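Flerkbridge Repair and Making Room
Progress report to the Trendmont Fund, second period

Last updated: October 22, 2020

Dear Jeanine Jacobs,

I send you the second report for the grant which your fund gave to our repair room. I have tried to follow the headings from your letter, but I put the money part at the end because Obaidul Sikder was still waiting for one invoice when I began to write.

Opening and visits

The room opened again in June, after the long closing in spring. We had to change the way people come in. Before, anyone could walk in with a broken lamp or a chair and wait on the bench. Now they book by telephone, they leave the thing at the door and we ring them when it is repaired. Some older visitors told us they miss the waiting, as this was the time when they talked with each other. I understand them very well, and I do not have a good answer for it yet.

In this period we took in 263 items for repair. Most were small kitchen machines, clothes and wooden furniture. The clothes are more than we planned for. Kekeli Ametepe, who leads the sewing, asked for a second evening and we gave it to her from the evening of the bicycle group, which had few bookings.

Training

Five people finished the basic woodwork course. Two of them now help at the repair evenings. The course was planned for a bigger group, but with the distance rules we could not put more people in the workshop, so the cost for each person is higher than in our application. Eetu Huttunen taught the course and also wrote a short handbook with simple drawings. We can send you a copy if it is of interest.

The subject which people liked best was gluing and finishing of boards. In the next course Eetu wants to give more time to it and less to the sharpening of tools, which he says can be learned at home with patience.

Difficulties

The heating in the back part is still weak. Our landlord has promised to look at it before winter. Two deliveries of timber came late and one was in the wrong thickness, so the shelves for the school library in Ye Lane are not ready. Ciarán Ní Bhriain has spoken with the school and they accept the new plan. I am sorry for this delay, as the shelves were one of the promises in our application.

First aid boxes were bought from Medex and are now on the wall in both rooms.

Money

We have spent less than planned on travel and more on cleaning materials and masks. Obaidul will send the full table separately. We ask for your permission to move what is left of the travel money to timber and glue.

With thanks for your patience and your support,

The Flerkbridge team

4 shares | 0 comments

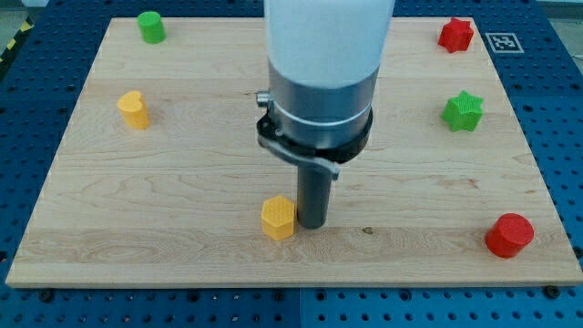

Light-coloured board with maple grain, on a blue perforated metal table.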